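Mock kitchen rules: what do you all do about knives and drawers?
General Discussion > Rules and Good Practice
7 posts in this topic

Posted by indrek_a, 23/01/2023
Hello everyone, and sorry in advance for the length of this one. I've been asked to tidy up our bench rules for arm work in the kitchen, and the old sheet has grown to 90 lines over the years, with bits added whenever somebody got a fright. I'd love to hear how other groups handle it before I start crossing things out and upsetting people.

My first question is about sharp things. Our sheet has always said "no blades within reach of the arm", full stop, no matter what job it's on. I understand where it came from, but it also means we never practise in anything like the kitchen a real family would have, and I'm starting to wonder whether the rule ought to be about which way the blades face and how they're held.

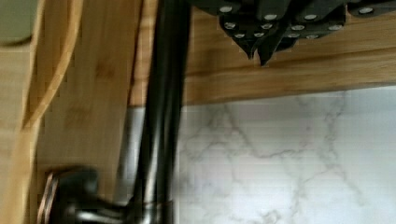 Jeritdale Home Robotics Club, Kitchen Group
That's our sink corner with the knives up near the bamboo shelf, handles showing, and the tap closer in. My draft wording is: "Knives stay in their holder, and the arm is kept at its slow setting anywhere on the sink side." Would you sign off on that, or am I being too relaxed?
Indrek Adomaitis

Posted by tapwrench
I like it, mostly, but I'd add the tap to the same sentence. A gooseneck is the first thing a wrist will clout when everyone is busy watching the knives, and that lever sticks out sideways too. We write "fixed obstacles are measured again every time the bench is moved" and it's saved us a lot of grief. Lovely cutting board, by the way!

Posted by penner_mum
Sorry, I'm going to be the grump. I'd keep the blanket rule. We have juniors in on club nights and I want a rule I can say in one breath while I'm also looking for somebody's jacket. Once you start on "slow setting" and "sink side" you'll get a fourteen-year-old arguing with you about where the sink side begins (I have lived this). Put dummy handles in if you want it to look like home.

Posted by K_Reddy
Some of both, I think. At Penner we run two sheets, one for open nights and one for signed-off members, and the open night sheet has no blades on it whatsoever. The second is closer to Indrek's wording. It does mean more paper on the wall, but people read a short sheet, and 90 lines is a novel, my friend.

What I'd really like to talk about is drawers, as I think they get far less attention than knives and cause more bother. Our rule is that anything breakable comes off the top of a drawer unit before the arm pulls at it. 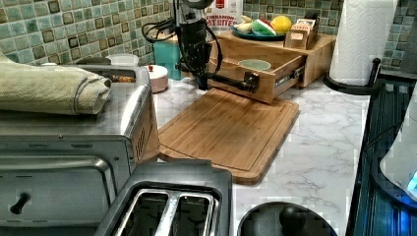

My own view on drawers is that the rule should cover the whole unit and everything resting on it, even when the job sheet only mentions the one drawer. People set up the inside nicely and forget the rest. Going by this one of Indrek's from the same kitchen, I'd be happy enough with the bowl inside the open drawer, but the plate of fruit on top of the organizer would have to come down under our sheet, and I'd want the cutting board slid well clear, seeing as its far end is tucked right in under the drawer and the gripper. We also cap the pull. Ours was 675 on the old controller's scale and we brought it down to 400 last July, and I haven't missed the difference one bit.
Krishnamoorthy Reddy

Posted by indrek_a
Thanks Krishnamoorthy, that's very fair, and I hadn't thought of the board as part of the drawer job at all. I'll write it in as "clear above and below before any pull". I'm less sure about stripping the top every time, though. If the arm only ever learns on a bare unit, what happens the first time it meets a full one? Could we say unbreakable dishes only, and leave it at that?

Posted by tapwrench
I'm with Indrek on that one. Leave the things on top and pick sensible dishes. I'd sooner see a rule about cables, to be truthful. Loops near the top of an arm love to catch on whatever is behind them, and I'd like somebody to swing the arm by hand through the full move, power off, before the first run of the night. Takes no time. We copied that line from the Skiner group years ago.

Posted by K_Reddy
Unbreakable dishes I can live with, so long as the sheet says who checks. Ours says the person with their hand on the stop button does the check and nobody else, which cuts out the "I thought you'd looked" conversation. And yes please to the cable line, I'm pinching that. Indrek, would you post the draft when you've got it down to a page? I'll put it next to ours and mark where they differ, and penner_mum can go at it with a red pen before either club prints anything.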